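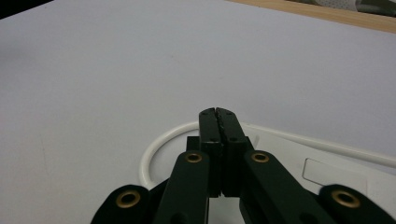
Bring back the repair bench

Bunbridge library closed its repair bench in May, and I think the council made a mistake. It cost little to run and it sat in a corner of the reading room that has stayed bare ever since.

The council's case is that few people used it. Its own report gives 1,437 visits over the life of the scheme. For a town our size I would call that a good number, and a visit to the bench often took an hour. Somebody borrowing a paperback is in and out in 2 minutes, and both are counted the same.

I took a radio there myself. Roman Baran showed me how to open the case and left me to clean the contacts. I have since mended a lamp and a toaster at home, neither of which appears in any report.
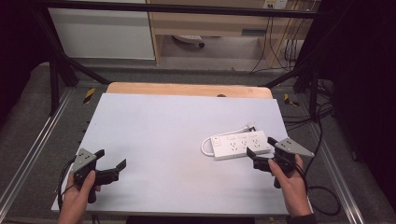
A power strip with three sockets and its lead, on a white sheet.

We throw out too much because we have lost the habit of looking inside things. Shops do not help. Akel, on the high street, will sell you a new kettle for £15 and has no interest in the old one. I don't blame the shop for that, but a public library can afford to take a longer view.

Zdzisław Ostrowski has offered the council 200 pounds a year towards tools and has had no reply. I would like him to get one before the autumn budget is settled. If the reading room is wanted for something else, the old store behind the desk would do, once the shelving is moved.

August 2025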